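Category: Simulation & Tooling / Cell Notes

4. Setup and upkeep of the simulated kitchen cell

4.1 Base configuration

The cell is one two-armed robot in one kitchen, run on the Dornutik simulator. Kitchen layout comes from the Grernari asset pack with small edits (counter height, fridge hinge side). Everything in this section applies to that single cell. The Jaratwood cell uses a different arm mount and is covered elsewhere.

Startup order matters more than we expected. Scene first, then robot base, then left arm, then right arm, then the loose objects. Spawning objects before the arms gave us interpenetration on the counter in a handful of early runs, and the solver would kick things across the room. Physics step fixed at 500 Hz. We tried higher, saw no gain for the time it cost.

Left arm is parked in front of the refrigerator, right arm over the counter. Both grippers open at reset. Joint offsets are read from one file and checked against the stored home pose before the first command goes out. If the check fails the episode is thrown away, no retry.

4.2 Head view and tilt

Most of the upkeep time went into the head view. The view has a strong roll in it and the body of the robot takes up a good part of the lower view. Both were kept. Leveling the view in post-processing made the images nicer to look at and the depth alignment worse, so we stopped doing it. Fig. 3 has two views from the working setup, left arm at the fridge and right arm at the counter in both.

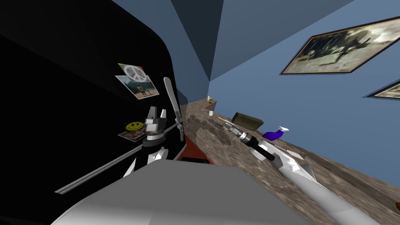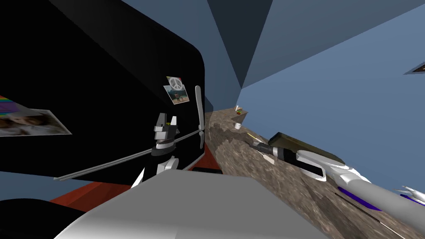
Figure 3. Working setup, both arms deployed. Black panel surface to the left, stone countertop to the right, roll uncorrected.

Pornthip Wongsuwan
Simulation Engineer, Urquijo Robotics Lab

4.3 Calibration checks

Camera-to-arm calibration is done with the arms themselves, no board. Each gripper is moved through 16 poses and the projected tip position compared with the rendered one. Mean error over the threshold – recalibrate. The fridge side is harder. Black surface, not much texture, so the small pictures stuck on it turned out to be usefull as fixed features. We do not move them between episodes and they are locked in the scene file.

The counter is easier for feature matching but has its own problem. The speckle in the stone repeats, and the matcher will sometimes lock on one tile over. Fix was to mask the counter and rely on edges plus the objects. The small white cup at the far end is kept in the mask as a sanity point. When its estimated position drifts between resets something upstream is wrong, usually the base pose.

4.4 Faults and repairs

Three faults account for nearly all the lost time.

(a) Wrist frame flip. The left wrist frame was exported with one axis reversed. Motion looked fine near home pose and went bad close to the refrigerator handle. Found by Demetrio Miranda while replaying logs at quarter speed. Corrected in the robot description, and all the left-arm logs from before the fix were dropped.

(b) Finger contact. Long thin fingers slid through the box on the counter at low grip force. Collision meshes had been simplified too far. We rebuilt them by hand at 513 faces per finger and the contacts held.

(c) Memory growth. The renderer did not release textures on reset. After 2,000 resets the process would stall. We now restart it on a fixed schedule, well before that point. Not a real fix. A ticket is open.

Minor: lighting on the fridge door changes a little after a restart, cause unknown. Effect on calibration was below the noise so we left it alone.

4.5 Routine

Before each batch: load scene, run home pose check, run the calibration sweep on both arms, look at one rendered view by eye. That last step is manual and we kept it manual. It caught the wrist problem a second time, when an old robot description got merged back in during June. After each batch: archive logs, note the scene hash, restart the renderer.

Scene and robot files were frozen on 10/03/2018. All results in Section 5 are from the frozen version, exept the ablation on gripper force, which needed the older finger meshes and is marked in the table.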